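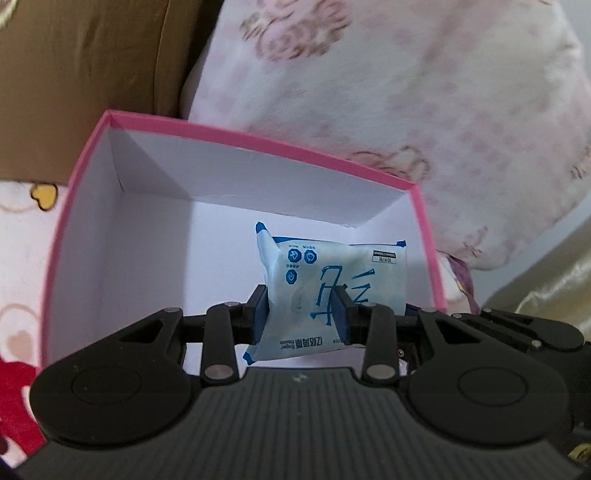 Packing a box is still hard work for a machine

By Hefin Harries
1 June 2025

Soft things are the trouble. A tin or a bottle keeps its shape when you pick it up, and machines have handled those for years. A plastic pouch creases as soon as two fingers close on it, and after that it sits differently from how it sat a moment before.

Niveseo, a small firm in Halham, has spent the past two years on jobs of this sort: pouches into boxes, pouches out of boxes, blankets off beds. Its people begin with a gripper held in the hand. A person does the chore with it, and the recordings are used to train an arm fitted with the same two fingers.

Buppha Ongart runs the trials. In the most recent set, the arm was asked to lift a pouch from an open cardboard box 897 times. It failed on 246 of them. Most failures were at the walls, she says, where a finger caught the cardboard before it reached the plastic. The rest were slips.

"People tip the box towards themselves without thinking," Ongart says. "The arm leaves it where it is and tries to reach in."

The box is harder again on a bed. Bedding gives under the weight, so the floor of the box is seldom level, and folds of blanket push against the sides. Patterned covers bring problems of their own. Mattes Fröhlich, who writes the software, says early versions took printed hearts and flowers for things to be picked up. That was mostly fixed in October.

Shops have an easier time of it. At the Nilsuwan warehouse in Drustton, boxes arrive on a flat belt under steady light, and an arm has been filling them on the night shift since last year. Panya Sriwong, the shift manager, still keeps two packers beside it. They clear jams and do the orders with odd shapes.

Would he have one at home? "Not at that price," he says. "And it can't do stairs."

Niveseo plans to try the arm in a furnished flat next. Folding is not on the list yet.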